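Estate pages for Drorkau all promise the same thing: quiet streets, handy shops, generous plots. I wouldn't take any of it on trust. Before you book a viewing, check the listing yourself.

## 1. Find the real plot size

The Chowdary listings give a "site area", and I've seen that stretched to take in the verge and half a shared drive. Get the title plan and measure it. One house on Broltine Road was advertised at 2562 square feet of garden. On the plan I made it 2164.

## 2. Ask what "built in 2000" means

It may be the year the first phase was finished, with your house coming later. Ask for the completion certificate for that address.
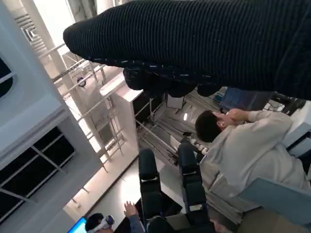 If the agent says it's "on file", ask for a copy by email. Wait 6 working days, then ask again. I'd stop there if nothing has come.

## 3. Read the service charge

"Low annual charge" is not a figure. You want:

- the last set of accounts
- what the charge covers (hedges? lighting? the pond?)
- who can put it up, and by how much

Modex Homes sent me a leaflet when I asked for accounts. I sent it back.

## 4. Draw it to scale

Mark out the rooms on squared paper or a gridded mat, using the measurements from the floor plan, then draw in your own furniture. Plans like to show a very small double bed, so measure yours.

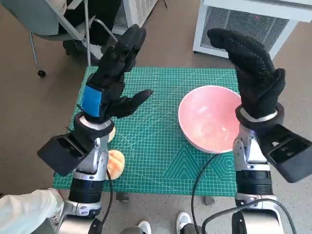

*Cutting mat with a white grid and guide lines*

## 5. Go in the evening

Agents prefer late morning, when the cars are out. Go back after six and try to park. In July, listen for the road with the windows open.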